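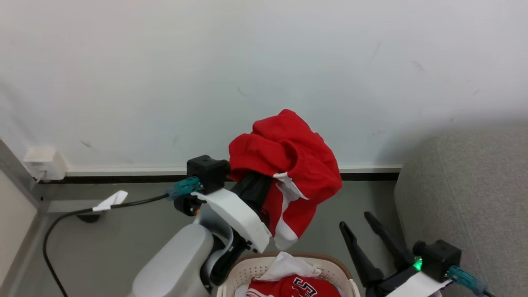

Lab notebook / Equipment and budget
5 min read

Monday, 9:40

Budget draft has to be with Urs by the end of the week, so this entry is mostly shopping. Laundry runs carry on in the meantime with what we have. Maksym is on the station this morning, Fedir after lunch.

Where we are on laundry: 237 usable runs since the station was set up, counting only the ones with a complete log from both wrist cameras and both arms. Target for this phase is 300. At the present rate we get there before the new parts could arrive anyway, so nothing on this list should be argued for on the grounds that it helps the current phase. It's all for the next one, when we go from picking out of the basket to picking plus folding.

Fingers

Current black fingers are fine on towels and T-shirts. Sports clothing is the weak spot. Slick fabric, lots of it in one bunch, and the pick takes more than the top layer. Myroslav wants a softer pad with ribs across it. He printed a set in the flexible filament last month and they wore through at the tip in a week, so printing our own is out unless we find better material.

Ustel sells a molded pad that should fit with a new backing plate. Sold in packs of 10. One pack covers both arms with two spare sets. Asked them for a sample pair before we commit. No answer yet.

Decision: put one pack in the budget, drop it if the sample is bad.

Wrist cameras

No change of model. Changing the camera now means redoing the calibration on both arms, and the old runs won't match the new ones. Bohdan brought up the newer model from Noroseo again, wider view, better in low light. Agreed it's a better camera. We don't have a low light problem.

What we do need is one spare of the same type on the shelf. If one fails today we are stopped until a replacement comes, and the last one took 17 days.

Decision: one spare, same model.

Cables

This is where we lose the most time per dollar. The connectors at the wrist take all the strain when the forearm rolls. Logged reasons for stopped runs, biggest first:
- camera dropout, fixed by reseating the connector
- pick failed, operator reset
- cable caught on something when the arm came back
- everything else

Two of the top three are cabling. Want:
- right angle camera cables, both arms, plus a spare of each length
- clip-on guides for the forearm, enough for two per arm
- a proper cable channel along the baseboard so the slack isn't on the floor
- labels. The folded white tags work, we just need more of them and the same wording on both ends

All of this together costs less than the camera. Fedir will measure the real lengths with the arms at full reach before anything gets ordered. Last time we ordered from the drawing and came up short.

Power

Station still runs off the wall outlet. For the folding phase we add the lift for the table and a second computer, and I don't want all of that on one circuit. Two choices: have an electrician put in a second line, or move the station to the Bultville unit where there is already more power than we'd use. Moving costs nothing on paper and at least two weeks in practice. I'd rather pay the electrician. Need a quote, put a placeholder in for now.

Third arm

Bohdan's question from Friday: should the budget include a third arm as a complete spare? I went through the service record. In the whole phase we had one elbow joint replaced and one gripper motor. Neither stopped us for longer than the camera did. A complete arm would be by far the biggest line on the sheet and it would sit in its box.

Proposal instead: one spare gripper, complete, and one joint unit that fits either elbow. Myroslav agrees. Bohdan agrees if we also get the service contract renewed, which Urs has to sign in any case.

Clothes and baskets

Small money but it keeps getting left off. We need a wider mix. Right now it's heavy on jerseys and white cotton. List for the next purchase:
- jeans, adult and child
- fitted sheets (Maksym says no, I say yes)
- socks, more than we think
- two more laundry baskets, a different shape from the beige one, at least one with solid sides

The perforated basket is a real issue for the fingers when they go in close to the edge. A solid basket will tell us how much of our failure rate comes from that and how much from the cloth.

Software

The Sirko license for the run logger is up in November. Same price if we renew early. Renew.

Where the total stands

Without the third arm we come in at almost two thirds of what Urs gave us as a ceiling. I don't want to fill the rest just to fill it. Leave it unassigned and say so in the cover note, with the electrician as the most likely thing to eat into it.

14:15

Ustel wrote back. They will send one sample pair, no charge, but the backing plate is ours to make. Myroslav has the drawing and can cut it this week.

Fedir measured the left arm. Camera cable needs to be longer than I had down, with slack for the full wrist roll. Right arm still to do. Sheet updated for the left only, so please don't order from it yet.

Open:
- right arm cable length (Fedir)
- electrician quote (me)
- service contract dates (Bohdan)
- second look at fitted sheets (Maksym, me)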